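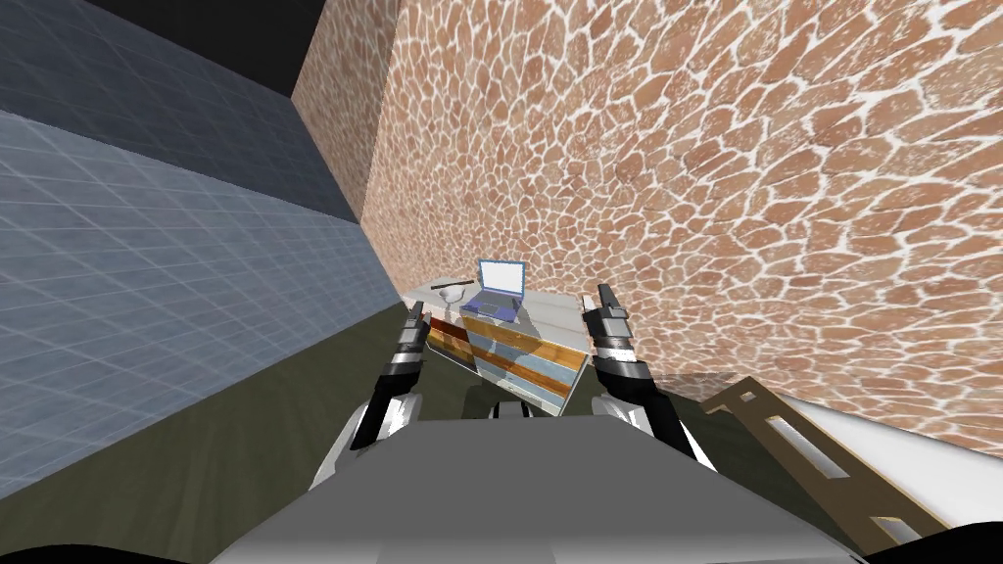 Fig. 1. Desk-in-corner scene in the sim, view from above the torso. Both arms up at the desk, laptop, pen and cup on top.

Last updated: November

Progress report, Samitz desk clearing work (software only)
To: Cempaka Ngau, Plasholm
From: Haziq Majimbun

Short version first. Planner is on schedule. Perception is behind by maybe two weeks. Tooling is ahead, mostly because we stopped polishing it. No change to the budget asked for in this report, see the end for one thing we would like to move.

Planning

Two-arm planner now runs end to end in sim. Last report it could only do one arm at a time with the other parked. Now both arms get a shared plan, with a check between them at every waypoint. Corner scenes are the hard ones, which is why Fig. 1 is one of them. Walls on two sides, desk pushed right in, elbows have nowhere to go. The old planner would find a path for the left arm and then box in the right one.

We ran 466 randomized scenes through the new version overnight. Nine ended with no plan at all. Haziq went through all nine by hand. Most were the same thing: start pose already too close to the desk front, so the collision margin was violated before anything moved. Fix is to let the planner shrink the margin for the first step only and grow it back. Coded, not merged. Needs a review from somebody who didnt write it.

Planning time is fine for the easy layouts. Slow for clutter on the floor next to the desk. Slatted or open-frame objects are the worst, the collision mesh has every slot in it and the checker tests them all. We now swap in a convex hull for anything the arms don't have to touch. Loses some free space. Acceptable for this phase.

Perception

Textures are randomized per scene, walls and floor and furniture separately. Grid tile on one wall and crazy-paving stone on the next, that sort of mix. Ugly on purpose. The segmentation model trained on the old plain-wall set did badly on these, as expected, and retraining has brought most of it back.

What's still bad: thin things and small things. A pen lying flat gets merged into the desktop, or comes out as two pieces. White cup on a pale desktop, same family of problem, the edge goes missing and then the grasp point lands off to one side. Laptop is easy, the screen helps a lot. Maybe too much, we suspect the model is keying on a bright rectangle. Next batch will have screens off, screens dim, and a few lids closed.

Tried three things for the pen:
- higher input resolution. Helps, but memory goes up and we have to drop the batch size.
- crop and re-run around anything long and skinny. Helps more. Costs a second pass.
- heavier loss weight on small classes. Did nothing much. Dropped.

Going with the crop. Second pass can run while the arms are still travelling so the cost is mostly hidden.

Control

Less to say. Joint controller unchanged. Gripper open/close now goes through the same command queue as the arms, before it was on its own thread and could fire early. Caught that one in the logs, not by watching. There is still a small overshoot at the wrist when both arms stop together. Looks like a gain problem, could also be the sim timestep. Will halve the timestep and see, that tells us which.

Tooling

Wusov (our scene generator) takes a seed and a short config file and gives back the same room every time. Sounds minor, has saved us days. A failed run can be replayed from the seed by anyone on the team. Replay viewer shows plan, contacts and segmentation on one timeline. No docs yet apart from a readme that is out of date. Will fix before the handover build.

Known bug: texture scaling stretches on some wall pieces, so stones come out much bigger at one end than the other. Harmless for planning, and for perception it's extra variety, so low priority. Leaving it open in the tracker.

Next period
- merge margin fix, rerun the full scene set with same seeds
- screens-off batch, retrain, compare
- wrist overshoot, find cause
- readme and a proper install script

Asks

One. We'd like to move the unspent part of the annotation line over to compute. Sim labels come free and almost none of the hand labelling has been needed so far, the retraining runs are what we're short on. Total stays the same. If thats ok a reply by email is enough, we can send the revised sheet the same day.

Haziq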